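Notebook - Kamel flat, living and dining room
January 24, 2019

Continued from the page about the kitchen. We finished the drawers there and moved to the big room after lunch. I write this the same evening, so the order may be a little mixed.

Purpose of today: decide where the dining chairs and the small things stay, so that everybody puts them back to the same place. Until now each of us had an own idea and we lost time every morning.

Chairs
The dark wooden chairs with the curved slats go near the glazed partition, with the back to the pale floor area. I tried first with the chairs pushed fully under the table, but then the slats touch the table edge and leave a mark. Now there is a gap of 5 cm. I put a piece of paper tape under the table to remember it. The felt pads from Skerier are too thick for two of the legs, the chair rocks. To cut them thinner, or to order the other size.

Partition
Cleaned the glass on the room side only. The brown frame collects dust in the lower corners and the cloth does not go in, I used an old toothbrush. The glass with the green color needs less product than I thought, otherwise it shows lines when it dries. 20 ml in the bucket is enough. The bright ceiling light reflects in the glass in the upper part. Please do not clean there again and again to remove a spot, as I did. Look from the side first.

Ceiling
The stepped edge of the ceiling holds dust also. We do not have a ladder of the good height, so I left it. Clollari said on the phone they can lend one until March. Their ladder is 95 cm folded, it fits in the elevator.

Small things
All what is found on the chairs or on the floor goes in the Matgate box by the door - keys, pens, cards, chargers. Not on the window side. At the end of the day the box had 23 pieces, I counted them for the list, and almost 20 of them were pens.

Walk around the room with a chair in the lower left corner, the woman in the long red garment at the left, next to the partition:

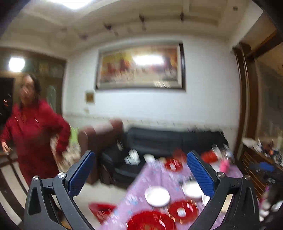 To do next
- Felt pads, other size (ask Skerier if they change the opened pack).
- Ladder from Clollari, then the ceiling edge, then the floor again. Not the floor before.
- Second label for the Matgate box, the first one came off.
- White back wall: there is a gray line at the height of the chair backs. Try with the soft sponge in a small corner, without product.
- Write the 5 cm also on the kitchen page, the stools have the same problem.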